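Subject: Re: [drudel-robotics] Cube task for the October meet

> Two arms, three cubes, one taped square. Each team gets 18 runs
> at 30 seconds a run. I think we should enter it as a cooperation
> task, and I'd like to have the write-up off to Trerix by the
> end of the week. Any objections?

Yes, one. I don't see where the cooperation is. Two arms working over the same table is a scheduling problem, and a small one. If one arm can place a cube and back off, it can place the other two as well, and the second arm mostly gives us something to crash into.

I also don't trust the 26 good runs in the log. The rules draft says "in the square" and never says whether touching the tape counts. Half the club would score a cube on the line and the other half wouldn't. Before anybody writes to Trerix, can we settle that?
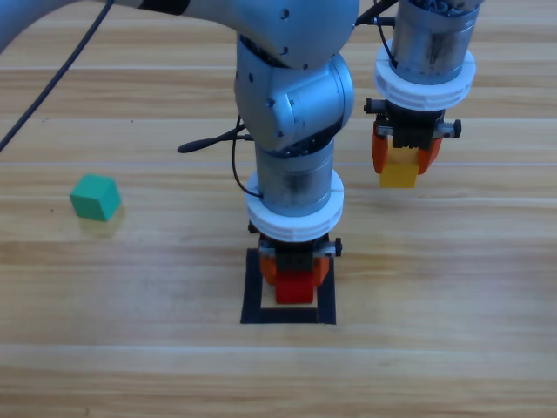

Club bench, August 27, 2023

Red cube at the square, yellow up in the other gripper, green still out to the left. Fine as far as it goes – but I'd want to see what the yellow arm does while the red one is in its way. If it just waits, call it a sorting task and enter the smaller category.

I could be talked out of this. Send me the log files and not the highlight clip.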